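Chapter 4
When the Gripper Lets Go: Faults, Stops, and Near Misses

I want to start this chapter with the fault that cost me the most sleep, and it wasn't a big dramatic crash. It was a dropped toy.

Back then I was working on a bin picking cell we called Grarnen. The job was simple enough to explain to my mother: the arm reaches into one bin, picks something up, and puts it in the bin behind. It had been running nicely for weeks, and I'd gotten pretty comfortable with it (too comfortable, you're probably thinking, and yes). Then in April 2023 it started dropping things. It didn't happen every time, or even every hour. We'd get 80 clean picks in a row and then the next one would slip out halfway over the wall, and the controller would carry on as if the part was still in its hand!

My first guess was the fingers. My second guess was the vision software, which at the time came from a little outfit named Zondent, and I wrote them a rather grumpy email that I later had to take back. I spent two days chasing those ideas. Alžběta Doležal, who was sharing the lab with me, finally asked whether I'd looked at the air supply, and I said of course I had, and then I went and looked at it.

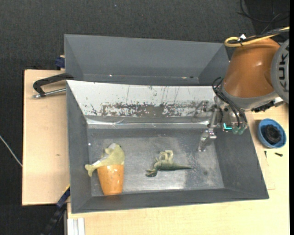
The pressure at the wall was fine. The pressure at the tool was another story. One hose had been rubbing against a bracket every time the wrist turned past 70 degrees, and it had worn a pinhole in itself. With the wrist straight, the hole stayed pinched shut. With the wrist turned, it leaked, and the grip went soft. So the fault only showed up on certain picks, from certain corners of the bin, and that's why our test routine (which went straight down in the middle, every single time) passed with flying colors.

Now for the part I like even less. During those two days I reached into the cell 13 times to pick up dropped pieces, and on at least one of those trips I hadn't pressed the stop. The arm was paused, waiting on its software. Paused is a very different thing from stopped, and we'll spend most of Section 4.2 on that difference.

We'll come back to the Grarnen hose a lot. In Section 4.1 I'll use it to show how to read a fault log when the log says everything is okay. Section 4.3 covers hose and cable routing, with the checklist we borrowed from the Allevix line and then scribbled all over. Before you go on, get out a sheet of paper and write down every way you can think of for a gripper to lose a part. Keep the list handy, you'll be adding to it.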